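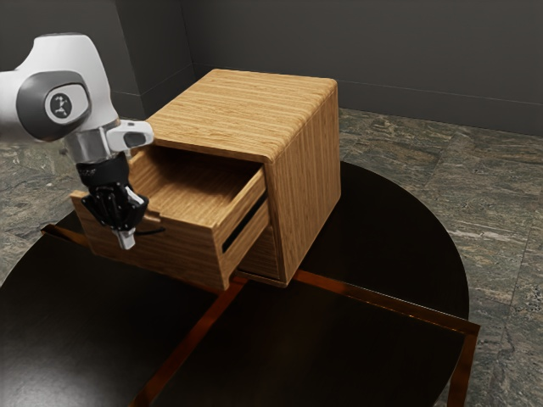 Drawer runs sticking every spring, wax or sand?

Satwood_tenant
Posted 10 April 2026

Hello all. I moved to Satwood two years ago and I bought an old chest of drawers from a house sale in Stistham. It is solid wood, with wooden runners, no metal parts inside. In winter every drawer moves very well. When the rain comes, the two lower ones become so tight that I must pull with both hands, and last May one of the knobs came off in my hand.

My father always used candle wax for this. My neighbor says wax is only for lazy people and I should sand the runners. I am afraid to sand, for the reason that in winter there is already a small gap on each side, and I think it will become bigger. What do you do in your homes? The room has no air conditioning and I can not move the chest to another room.

plane_and_simple
Your father is right. Plain white candle, rub it on the runner and on the bottom edge of the drawer side, push the drawer in and out a few times, done. I do mine once a year.

hodov_joiner
I disagree a little. Wax helps with friction, it does not help if the drawer is swollen. First you must find where it touches. Take the drawer out and look for shiny places on the sides. If the shine is on the bottom edge only, wax is enough. If there is shine high up on the sides, the wood is too wide for the opening and wax will only hide it until the next wet month.

Satwood_tenant
Thank you both. I took out the lowest drawer this evening. The bottom edges are shiny along the whole length. On the left side there is also a shiny place near the front, as big as my thumb, close to the top.

hodov_joiner
Then that thumb place is your trouble. Mark it with a pencil and wait for dry weather. Sand only there, with 400 paper and a flat block, and try the drawer after every few strokes. It is slow work but you can not put wood back.

dovetail_dan_no
400 is far too fine for taking wood off, you will be there until Christmas. Use something coarse to remove, then 400 to finish. And why wait for dry weather? In dry weather it does not stick, so how will you know when to stop?

hodov_joiner
I wait for dry weather so that a beginner will not take too much. When the wood is swollen it is easy to sand until the drawer runs like butter, and in January it rattles. I have repaired many such drawers. About the paper, all right, for a big spot I would also start coarser. For a thumb I would not.

plane_and_simple
You two have this same discussion every year. Last time it was about doors.

quietcorner
May I ask about the inside of the chest? I had the same problem and the drawer was innocent. The runner had worn down at the front, so the drawer was hanging low and twisting when I pulled it. I glued a thin strip of hardwood in the worn place and it has been good for three summers. I measured with a straight ruler laid on the runner, very easy to see.

Satwood_tenant
I did not think about the runners inside. I put a ruler there now, and on the left side I can see light under it, near the front. So maybe the drawer is leaning to the left and this makes the shiny place?

quietcorner
Yes, I would fix the runner first and not touch the drawer with any paper yet.

hodov_joiner
Agreed. Good catch.

dovetail_dan_no
Also agreed, but I still say 400 is too fine.

Satwood_tenant
Aidoo has hardwood strips, I looked at their page, but the thinnest they sell is still thicker than my gap. Can I sand a strip thinner, or is it better to cut a small step in the runner?

quietcorner
Sand the strip, leave the runner as it is. Hold it to a flat board with double-sided tape so you do not sand your fingers. Ordinary wood glue, clamp overnight, and wipe off what comes out at the sides.

plane_and_simple
And then wax it.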